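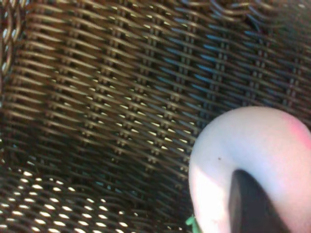 Resetting the wrist cameras and fingers on a two-arm table cell

Dalo is our two-arm tabletop cell, and I've been the one looking after it at Javell for a couple of years now. Most weeks it needs a wipe-down and a glance at the screws and that's it. But every so often one of the grippers gets a proper bump, or a wrist camera slips a little in its bracket, and then you want to sit down and do the whole reset in order. I used to skip around and fix whatever looked wrong first, and I always ended up doing half of it twice!

I do this in March and again in the fall, plus any time an arm has been off its mount. Give yourself an afternoon the first time. Once you know the cell it goes a lot faster.

What you need

A set of small hex keys (the good ones, please, rounded-off screws are miserable up here), a lint-free cloth, thread locker, a few cable ties, a strip of masking tape and a soft pencil. You also want something to pick up. I use a wicker basket and a soft toy peach. The basket has a rim that catches badly aligned fingers right away, and the weave is full of fine detail, so it's great for checking focus.

Step 1: Power down and park

Lower both arms onto their rests before you cut power. Ours have no brakes, so if you just hit the switch with an arm up in the air, down it comes, and you'll be doing a much longer repair than this one. Keep a hand under the forearm anyway. Then pull the plug and wait 20 seconds or so for the supply to drain.

Step 2: Cables

Run each cable through your fingers from the base to the wrist. You're feeling for flat spots, nicks, anything stiff. Then move the arm by hand through its full reach and watch the slack. You want enough that the wrist can turn all the way without tugging on the connector, but not so much that a loop can get under a gripper. If a cable crosses the table, keep it well out to the side and check that neither arm can sweep over it.

Cut off old ties and put on new ones, a bit loose. I've killed one cable by cinching it down too hard and I'm still annoyed at myself.

Step 3: Fingers

Take the fingers off one arm at a time so the parts don't get mixed up. Clean the slides, check the pads for shiny patches, and put everything back with a tiny dab of thread locker. Snug the screws in turns, a little on each, and close the gripper on a strip of paper. It should hold the paper evenly from tip to root. If it only grabs at one side, loosen, square it up and try again.

Step 4: Power up and test the reach

Turn the power back on, home both arms, and set the speed way down. I start at 5 percent. Put your basket down in the middle of the table, long side across, and tape small corner marks on the table so you can put it back in the same spot every time. Then jog each gripper to its own end of the basket and bring the tips in close to the rim.
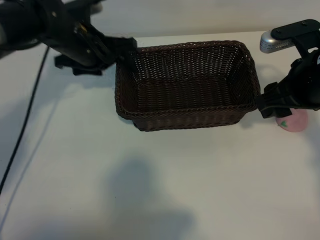

Get down at table height and look from the front, then go around and look from each side. You want a sliver of space between the tips and the wicker before you close anything. If one arm sits lower than the other at the same commanded height, the zero on its shoulder joint is off, so go back and redo homing for that arm only. In Pleltuvlow (the control software we run) that's under joint setup, and it asks you to confirm, which has saved me more than once.

Step 5: Wrist cameras

Wipe the lens first. I know, I know, but I once spent a whole evening chasing a focus problem that was a thumbprint.

Drop the peach in the basket and bring the gripper down until the wrist view is mostly wicker and peach. You should be able to pick out single strands in the middle of the picture. The corners will go a bit soft this close up and that's fine. A fingertip should show up at the edge of the view. If it doesn't, the bracket has tipped, so loosen it and nudge it back, then draw a pencil line across the joint for next time.

Set the exposure by hand too. Pale objects blow out easily near a bright window. I leave the exposure time at 2000 microseconds on both cameras and adjust the room light if I have to.

Step 6: Run it in

Let it do slow pick and place with the peach while you stay next to the stop button. Listen for clicking at the wrist. When it's been quiet for a while, bring the speed up in small steps and check the finger screws once more.

Then write down what you changed. We have a sister cell over at the Esteban site, and whoever resets that one usually ends up reading my notes from this one.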